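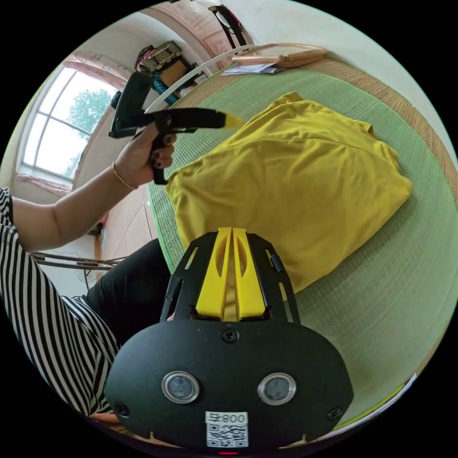

Can a machine do the folding for us yet?
Parts of it, slowly, and with a person close by. A single shirt laid out on its own is within reach for some machines, but a full basket of mixed laundry, sorted and folded and put away, is still a job for hands.

We put the question and answer at the top because it was what most people came in wanting to talk about, and it seemed kinder than making everyone read to the end to find out what we decided.

Minutes of the Saturday meeting, January

The meeting opened at 2 in the afternoon, a little late on account of the tea, and Rezaul Weerakoon took the chair. The minutes of the last meeting were read and accepted, with one correction: the vacuum on loan to the Ranasinghe household is the older Astus and not the newer one, and it does climb onto the hall rug, only not off it again.

Matters arising. The window-washing unit has gone back to its maker. Several members said they were sorry to see it go, as it had been very good company on the big windows, even if the corners had to be finished with a rag. It was agreed to ask for a second loan in the spring, when the windows will need it more.

Floors. There was a long and cheerful talk about vacuums, which are the one chore everybody in the room was ready to hand over. The feeling was that they do well on open floor and poorly wherever people really live — under the chairs, near the cords, next to the dog's dish. One member runs hers at 7 in the morning and has come to like the sound. The chair reminded us that picking up the floor beforehand is also a chore and ought to be written down as one in the home diaries.
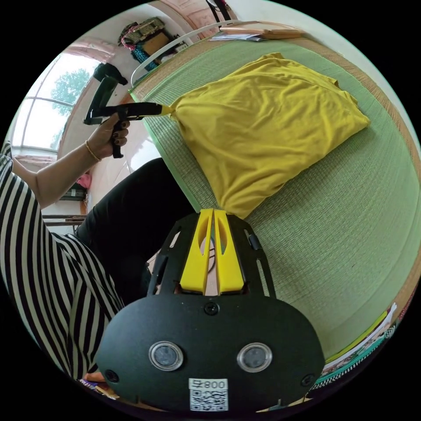 Kunbridge Home Machines Club — Laundry and Linens Group

Folding. The group gave its report next, and it took up most of the afternoon. A T-shirt sounds like the easiest thing in the drawer, and they spent a good while explaining why it isn't. Soft cloth never lands the same way twice. A collar flops over, a sleeve slides underneath, and a person puts it right with two fingers without giving it a thought, while a machine has to find the edge first and then take hold of one layer without the one below. Two grips working together do better than one, because one side can be held still while the other is brought across. The group would like to stay with T-shirts for now and leave fitted sheets for another year, and there was a good deal of sympathy for that.

Shop floor. We then heard about Orkasau, the alterations shop, where over 900 pieces come through in a busy month. Pressing has had some machine help there for a long time, and so has bagging. Turning sleeves right side out, checking a hem and matching a ticket to a garment are all still done by hand. The shop's view was that they would gladly take a machine that could do one of these dull jobs steadily, and wouldn't mind if it was slow, so long as it could be left alone until lunch.

There was some disagreement here. A few members felt that if somebody has to stand and watch, the chore hasn't gone anywhere. Others said they would be happy to sit and watch with a cup of coffee, particularly those with sore hands, and that we shouldn't be too quick to laugh at slow help. The chair thought both were fair and asked that both go in the minutes.

Money. The balance stands at $60 after the room was paid for. The purchase of a second set of laundry baskets was approved.

To do before next time: home diaries to be brought in, including the ones with nothing much in them; the Laundry and Linens Group to try the same shirt inside out; Rezaul to write to Orkasau with our thanks and ask if a few of us might visit on a quiet morning.

Any other business. A question about dishwashers that load themselves was held over, as it was getting dark and people had buses to catch. The meeting closed with thanks to whoever brought the lemon cake.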